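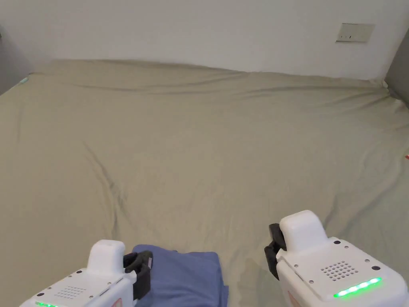 How to dye tired bed linen at home

If you have a cupboard full of sheets and pillowcases that have gone a bit grey and sad, I would urge you to try dyeing them before you buy new ones. I did my first batch one wet December in our rented place in Nilembridge, mostly to save money, and I've been doing it ever since (my family would say far too often).

What you'll need

- Cotton or linen bedding, washed and still damp
- Hand dye for natural fabrics. I use Godoy sachets, though any decent make will do
- 500 g of plain salt, the cheap sort
- A deep bowl or a clean sink, rubber gloves and a long spoon you won't want for cooking again

Check the label first, please! Polyester hardly takes this kind of dye, and a half-and-half mix will come out a good deal paler than the packet promises. The stitching is often polyester too, so your seams may stay the old colour. I rather like that.

Dyeing the fabric

1. Weigh everything while it's dry. One sachet does a couple of pillowcases nicely, but a double sheet needs more like three if you want a proper deep shade.

2. Stir the dye into a jug holding 333 ml of warm water until there are no specks left. Take your time over it, as a stray lump will leave a freckle on the cloth that you'll be looking at for years.

3. Fill the bowl with enough warm water for the fabric to move about freely, then add the salt and the dye and give it all a good swirl.

4. Lower the damp fabric in, opened out as much as you can manage. Stir it for a quarter of an hour without stopping - put the radio on - and after that every few minutes for another three quarters.

5. Rinse under cold water until it runs clear, then wash it by itself with your usual powder and dry it out of strong sun.

6. Once it's dry, take it by the top corners and spread it wide in daylight, looking for pale patches. Blues are the worst for hiding them under a lamp. 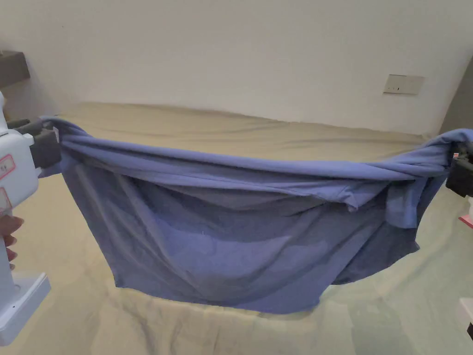

If it comes out patchy

Don't throw it out. A second go in a slightly darker shade covers most things, and the Posgate blues are very forgiving for this. For the first few washes keep it well away from anything white, and try it over an old towel before you trust it on your best mattress.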